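Okbridge Forums > Hand-held Grippers and Demo Kits > Buyer opinions

Thread: Pralulo hand-held pair, worth it for cloth work?

noelia_b
Hi all, hope everyone is having a good end to the year. I've been going back and forth on the Pralulo two-hand kit for most of December and I'd love to hear from people who have lived with one. We mostly record folding and wiping tasks, so soft stuff, and our old pair (home printed, bless them) drops thin material all the time. The seller quotes 188 for the replacement fingertip set on top of the kit, and I can't tell if that's a part I'll need right away or one I can put off for a while.

furkeo_iker
Hi Noelia! I've had mine for 4 months and I'm still fond of it, so take this with a pinch of salt. The flat fingertips are the reason to buy it. They meet face to face, and on thin stuff you get a proper ridge of material standing up between them. I set mine up on a plain white table, one gripper pinching low and the other coming in from the far side.

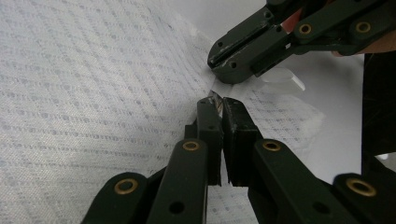

My advice would be to take it slow for the first few days, because the squeeze is stiffer than you expect and your wrist will let you know. After that I stopped thinking about it, and I can do a long afternoon now with a break for coffee in the middle. I wouldn't pay for the spare tips yet. Mine are the originals.

hwada
I'm going to disagree with Iker a little, in a friendly way. The grip is lovely, yes, but the tips pick up fluff like you wouldn't believe, and the seam between them is a pain to clean. I ended up doing it with a soft toothbrush after every session. For what they charge I'd like tips that pop off without a screwdriver — the Fiore ones do, and the Fiore kit comes with a case too.

furkeo_iker
Fair about the fluff, Hatsue, I can't argue with that one. Mine looks the same after a while with anything papery.

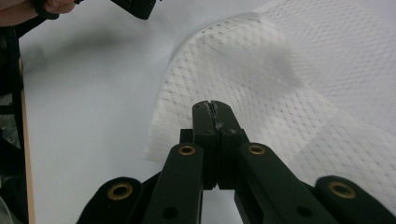
Fingers closed, with pale bits along the tips and the seam.

I still don't think it hurts the grip, though. I brush mine out when I remember, which my colleagues would tell you is not often enough!

araceli_c
We tried both kits side by side and sent the Fiore back. It was easier to clean, no question, but the handle was too fat for me and I have small hands. The Pralulo felt right from the first minute. Support was slow, mind you. I asked for a drawing of the linkage and waited 41 days for it.

hwada
41 days! OK, that would put me off more than the lint. Noelia, do ask them about support before you pay.

noelia_b
Thank you all so much, this is more help than I got from a week of reading product pages. I wrote to them on 26th December with a list of questions, so we'll see how long that takes. I'm leaning toward the Pralulo without the spare tips, and I've put a toothbrush on the shopping list.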